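高尔夫球为什么坑坑洼洼？

给小读者的运动小知识

你可能在电视上看过高尔夫球比赛。球很小，一只手就能握住，可是一杆打出去，它能飞过一大片草地。拿一颗球仔细看看，表面不是光滑的，上面布满了小坑。今天我们就来讲这些小坑，再讲讲球杆和球场。
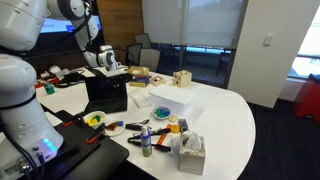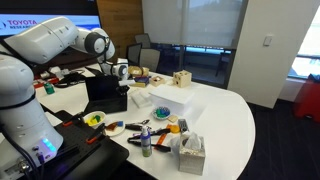 科琳·卡洛韦（Corinne Calloway）读完初稿后来信问：小坑会不会让球飞得更慢？她说自己小时候一直以为，越光滑的东西飞得越远，所以每次打球前都要把球擦得亮亮的，还想过用橡皮泥把小坑填平。

很多人都这样想。很久以前打球的人也这样想，所以那时候的球做得比较光滑。后来他们发现一件怪事：用旧了的球，表面有了划痕和小伤，反而比新球飞得远。于是有人故意在新球上敲出痕迹。再后来，工厂就直接把小坑做在球上了。

空气会拖住球

空气看不见，但是它会挡住运动的东西。你骑自行车的时候，脸上会觉得有风，骑得越快，风越大。球飞在空中也是这样，前面的空气顶着它，后面的空气拉着它。

光滑的球飞过去，空气很早就离开了球的表面，在球后面留下一大团乱转的气流。这团气流像一只手，把球往回拽。

有小坑的球不同。小坑让贴着球的那一层薄薄的空气先打起小小的旋，这层空气就能贴着球多走一段路，走到球的背后才离开。球后面那团乱气流变小了，往回拽的力也变小了，球就飞得更远。

一颗高尔夫球上通常有300到500个小坑。瑞典小学生西克斯滕·永贝里（Sixten Ljungberg）用铅笔在一颗旧球上一个一个做记号，数完是400个。不同的球，数目不一样，坑的深浅和形状也不一样。

球为什么会往上飘

高尔夫球飞出去的时候，还会倒着转。球杆的杆面是斜的，打在球上，球的顶部朝着打球的人转回来，这叫“后旋”。

后旋的球会把空气往下带。空气往下走，球就被往上托，所以能在空中多待一会儿。如果球歪着转，它就会往左或者往右拐弯。初学的人常常把球打进树林里，多半是这个原因。

袋子里为什么有那么多球杆

正式比赛里，一个球员最多可以带14支球杆。它们的样子有些像，用处不同。

木杆：杆身长，杆头大，用来打远的球。以前杆头是用木头做的，所以叫这个名字，现在大多用金属做了。

铁杆：杆头比较薄，上面有号码。号码越大，杆面越斜，球飞得越高，也飞得越近。比如7号铁杆打出的球，一般比5号铁杆的高一些，近一些。

挖起杆：杆面很斜，可以把球从沙子里或者长草里打出来。

推杆：杆面差不多是直的，在洞口附近用。球在地上滚，不用飞起来。

球场是什么样的

一个标准的球场有18个洞。每个洞的起点叫发球台，终点叫果岭。果岭上的草剪得很短，摸上去像地毯。发球台和果岭之间的长条草地叫球道，球道两边的草长一些，叫长草区。

有的地方还有沙坑和水塘。它们是用来增加难度的，球掉进沙坑，就要想办法把它打出来。球掉进水里找不回来，按规则通常要加一杆，换个地方再打。

每个洞的长度不一样。短的一百多米，长的可以有500多米，有的还会接近600米。打短的洞，厉害的球员一杆就能上果岭。打长的洞，一般要三杆。

怎么算谁赢

许多运动是分数高的人赢，高尔夫球常见的比法是杆数少的人赢。每个洞都有一个标准杆数，比如三杆、四杆或者五杆。

用的杆数和标准一样，叫“平标准杆”。少一杆，叫“小鸟”。少两杆，叫“老鹰”。多一杆，叫“柏忌”。一杆就把球打进洞里，叫“一杆进洞”，很多人打了一辈子球也没有遇到过。

自己试一试

找一个大人陪着，到空旷的地方去做，周围不能有人，也不能有玻璃窗。

准备一个乒乓球和一颗高尔夫球。先把两颗球都放在手心里掂一掂，高尔夫球重得多。再让它们从同样的高度落到硬地上，看看哪一颗弹得高，记在本子上。

然后把两颗球放在短草地上，用同样的力气各推一下，量一量它们滚了多远。换到长一点的草地上再推一次。奥斯拉克（Aslak）和英格格尔德（Ingegerd）在院子里推了30次，每次都写下了距离。他们的建议是，同一个地方至少推三次，一次的结果有时候不准。

注意，这两颗球的轻重、大小和材料都不同，所以这个实验不能说明小坑有什么用。要比较小坑，需要两颗一样重、一样大的球，一颗光滑，一颗有坑，还要一台每次用力都相同的机器来打。

小词典

后旋：球向前飞的时候倒着转。
果岭：洞口周围草很短的地方。
球道：发球台通向果岭的草地。
标准杆：打完一个洞预定的杆数。
空气阻力：空气挡住物体前进的力。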